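Sunday, April 2, 2023

Wraps and foils, sorting and labelling of stock

Purpose: get the rolls out of the mixed box and into an order that can be kept. Hagos Ejigu asked for this in November and it has been carried over ever since. He wants to be able to take a roll for the seal trials without opening three others first.

Method as agreed with Hagos: everything laid flat on the floor of the bay, parallel, printed side up where there is a printed side. Sort by what the label says. Bare rolls go in the middle until identified. No roll goes back in a container before it has a line in the Gebreyes book.

The first difficulty is that the packs resemble each other more in wording than in colour. The phrase 手撕保鲜膜 (tear-by-hand cling film) is in green on the white pack with the grapes, and the start of the same phrase is legible on another white one. The grape pack also has 易撕孔, easy-tear perforation, over a small line drawing of a roll. Colour of pack is therefore no guide to type, and I have stopped writing "green" and "yellow" in the type column. Colour goes under remarks.

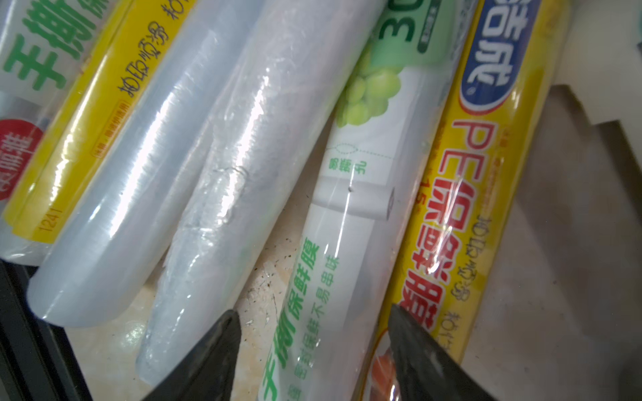
Bare rolls are the second difficulty. With no sleeve there is no length, no width and no batch. One is smooth with a clean end and can be measured as it stands. The other has crumpled outer layers and a tapered, uneven end, so any diameter taken over the creases will read high. Proposal: strip the outer turns back to flat film, trim, then measure. Discard the strippings, do not rewind them. Bergþóra Mogensen disagrees and would bin any unlabelled roll outright. Left open until she is back at the bench.

Perforated and plain film must be kept apart. A perforated sheet under tension on the Balov frame parts at the perforation and gives a figure that says nothing about the film. Sheet 7 in the last set has to be struck out for this reason. I have marked it in pencil.

Foil is a separate matter. It goes under its own heading in the book and does not share a container with film, as the edges nick the wrap. Check the ends of all rolls for dents before entering them.
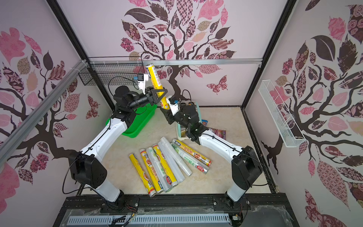

Storage. The green basket is to take labelled film, upright, label outwards. The teal bin still has other things in it and needs emptying before it can take foil. Snacks are not stock and are not to be entered as such.

Labels: Prostell tags, tied through the core. Adhesive labels lift off the outer wrapper and we lose them. Tag to carry type, width, date opened and initials. There are 80 tags left in the drawer, enough for this box and the Bultow delivery.

Shelf spacing was set at 12 cm for the old boxes, too low for anything standing. Raise by one peg hole at least. Measure the longest yellow roll first, as that one decides the height.

To do
Ask Bergþóra for a decision on the unlabelled rolls.
Order 2 spare cores.
Rule a remarks column in the Gebreyes book, wide enough for Chinese text copied by hand.
Hagos to check my reading of the fine print on the yellow packs.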